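Groltby Tables - Questions We Get A Lot

Last updated 2023-09-09. Written fast between orders, sorry for the mess. If your question isn't on here use the contact form, not the phone, phone is in the shop and we don't hear it.

What do you sell?

Tables. Desks, kitchen tables, two sizes of bench. Also tops on their own if you already have legs. No chairs. We get asked about chairs every week. Still no.

What wood is it?

Pine for the Vamska line, birch for the Brirard line. Vamska comes unfinished unless you pick a finish at checkout. Brirard is always oiled before it leaves.

Is unfinished pine ok to use right away?

You can, but put something on it soon. Bare pine drinks up coffee, wine, tomato sauce, pen ink, all of it. One dinner and you have a ring. If you like rings, fine, some people do.

What should I put on it?

Depends on what it's for.

Desk: wax or oil, two thin coats. Wipe off the extra after ten minutes or it goes sticky.

Kitchen table with kids: water-based poly, 3 coats, light sanding in between. Not as nice to touch but you can wipe spaghetti off it.

Bench by the door: oil, then redo it every January when you're stuck inside anyway.

Rags with oil on them can catch fire by themselves. Really. Lay them flat outside to dry, or in a metal can with water and a lid. Don't ball them up in the trash.

Do I need to sand first?

Yes. We sand to 120 but boards pick up fuzz in shipping. Go over it with 180 by hand, with the grain, five minutes. Vacuum. Damp cloth. Let it dry. Then finish.

Will the color change?

Pine goes darker and more yellow over time. Sun does most of it. Move your lamp and your fruit bowl once in a while the first year or you get pale spots under them. A finish with UV blocker slows it down, doesnt stop it.

Are the tops one solid board?

No. Narrow boards glued edge to edge. Solid wood all the way thru, no veneer. One wide board would cup on you by the first winter. The seams are thin lines running the same way as the grain and you'll see them more or less depending on the light. 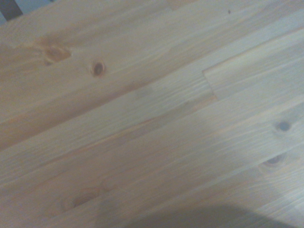
Unfinished pine, edge-glued. Grain varies from strip to strip.

Can I pick the boards for my top?

Not online. If you come by the shop you can look thru what's stacked and Kai-wen will put your name on one. Ask for Kai-wen Wan, weekday mornings. Bring your measurements, please, written down.

My top has a knot in it. Is it defective?

No. Small tight knots are normal. If a knot is loose or there's a hole that goes clear thru, send us a photo and we swap the top. Same for a seam that opened up.

It's warped!

First: is it flat on the legs with all the screws in? A top leaning on a wall for a week will bend, any top. Screw it down, wait two weeks, most of them settle. Keep it away from the radiator. If it's still off after that, write us.

Why are the screw holes in the brackets oval?

So the wood can move. Wider in summer, narrower in winter. Don't crank those screws all the way, snug is enough. And please dont glue the top to the frame. We can't fix that one.

How much weight can it take?

The Vamska kitchen table is rated for 400 pounds spread out. Not 400 pounds jumping. Desks are less, see the label underneath.

What does it cost?

Bench in pine starts at $119. Biggest birch table is $628. Everything else is in between, see the shop page. Finish is extra on pine. Prices there are right, prices on the old paper flyer are not.

Shipping?

Lower 48 only. Legs and top come in two boxes and they don't always show up the same day. Wait a couple days before you write us about the other half. Check the corners before the driver leaves, if the box is crushed take a picture of the box too, the carrier wants that.

Returns?

30 days, unfinished and not assembled. Once you've put stain on it, it's yours. You pay shipping back unless it's our mistake.

Can you match a stain?

No. We tried. Pine goes blotchy with stain and no two tops come out the same. If you're staining at home use a conditoner first and test it on the underside.

How do I get a water ring out?

Oiled or waxed: fine steel wool, with the grain, very light, then more oil. Bare wood: sand it. White ring on poly: leave it overnight first, sometimes it goes away on its own. Black ring is harder, that's usually metal and water together, write us and we'll send the longer instructions.

What is the Liu and is it coming back?

Liu was the folding one. The hinge maker quit. We have spare hinges for people who already own one, ask while they last. No plans to bring it back right now.

Do you do custom sizes?

Tops yes, frames no. Length and width, straight cuts only. No rounds. Custom tops can't be returned so measure twice. Send inches, not "same as my old one."

Gift cards?

Yes, on the shop page at the bottom. They don't expire.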